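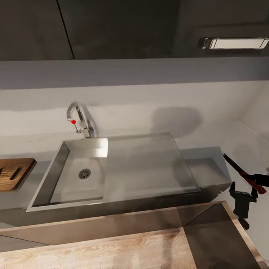 The marsh base is finished, apart from the water, and I want to write down what I did before I forget the order of it. The subject is a Baryonyx standing in shallow water with a fish in its jaws. The kit is the resin one from Horkari, which comes in 14 parts and needs more cleanup than I expected around the hips.

I started with the ground. Two layers of insulation foam glued to a board, carved with a bread knife, then covered with a thin coat of filler. I used to cover everything in plaster but it chips at the corners when you move it. The filler I use now is from Pirnance and stays a little flexible. It takes a full day to dry if you put it on thick, so I put it on thin and did it twice.

The bank is real soil, baked and sieved, held down with diluted white glue. Ferns are laser-cut paper from Lozano. They come flat and pale green and look wrong until you paint them. I pull each leaf over the handle of a brush to give it a curve, then spray brown from below and a yellow green from above. It's slow work and I did most of it in June with the radio on.

I wrote to Yolanda Montoya about the plants, as she has built a lot more Early Cretaceous bases than I have. She told me to take out the grass. I knew there shouldn't be grass, but I had used static grass for some low growth near the waterline and it did read as lawn. I scraped it off and put in horsetails made from bristles with a bit of putty at the joints. Much better, though the scraping took some of the bank with it and I had to redo that corner.

The animal itself is nearly there. I sanded the seams with 600 grit, primed it gray and filled a gap under the left arm that only showed up after priming. The color scheme is dull on purpose - olive brown on the back, cream on the belly, darker bars on the tail. The claws got a gloss coat and the rest is matte.

The fish was the hard part. The one in the kit is too small and has no scales on one side, so I sculpted a new one over wire.

Next is the resin for the water. I have a bottle of Sernason that I've never tried, so I'll pour a test in a jar lid first and see if it creeps up the sides. I still need to seal the edges of the base with tape before any of that.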